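Komano opens orders for its two-arm bench kit

2019-12-21

If you've been waiting for a pair of robot arms that will fit on an ordinary table, Komano has finally put its bench kit on sale, and I've been reading the order page far too many times this week! The kit is sold through Foltbridge, comes as a left and right arm with grippers already fitted, and the first batch is 100 sets. I first wrote about it in August, when all we had was a price (still 425 per arm, I'm glad to say) and a promise.
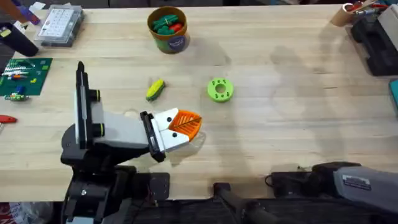
The left arm with a printed carrot in its fingers, and a toy corn cob and green ring on the table.

Small toys make a good test, I think. They're all awkward shapes, and a carrot with a crosshatch surface asks something quite different of a gripper than a flat ring does. Foltbridge lists 27 practice tasks with the kit, most of them picking things up and putting them somewhere else, and you can add your own.

The bit I'm keenest on is the fingers. You can have them in bright orange with open ribs running down the inside, a bit like a ladder, and Komano says they bend round whatever they're holding. Spares come in packs of 4, so if you're as clumsy as me you won't be stuck for long. I do wish the packs were included in the price, mind you.
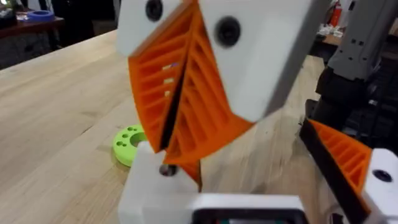
Orders and delivery

Sets go out from the Borance warehouse in the order they're paid for. Anyone who had the older Were arm can keep using their power supply and buy the new arms without one, so do tick that box before you pay (I nearly didn't).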